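Subject: Re: [clornbridge-auto] Visit to Diron, notes for those who couldn't go
From: Gert Coetzee
Date: 12/12/24

Tiburcio Solís wrote:
> Could whoever went to Diron post a few lines? I had to work.
> Mostly I want to know if the two-arm cell is the same one they
> showed at Roltholm, and if they let you near it.

It's a new cell. The Roltholm one had a matched pair of arms on a frame. The new one is two different arms on an ordinary table by the window, with a blue tray between them. They work on orange plastic bricks in the tray. The left arm has a two-finger gripper on the model they call Xaba, or that's how I understood it.

The demo ran 45 minutes, with 10 minutes for questions. We could stand close but had to stay behind the tape while the arms had power.

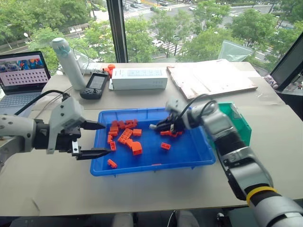
Tiburcio asked me by phone last night why they don't just use two of the same arm. He thinks mixing them doubles the setup work, and that a small shop would never put up with it. I passed that on to the Diron people by email. They said each arm has its own calibration routine, and after that the planner treats them alike. Switching one out takes them a morning.

What I'd still like to know is how they handle both grippers wanting the same brick. The answer we got was "one of them waits," and then we ran out of time.

They'll do another visit in January, limited to 5 people. Write to me off list if you want a place. Closed shoes, and bring ID for the front desk.

Gert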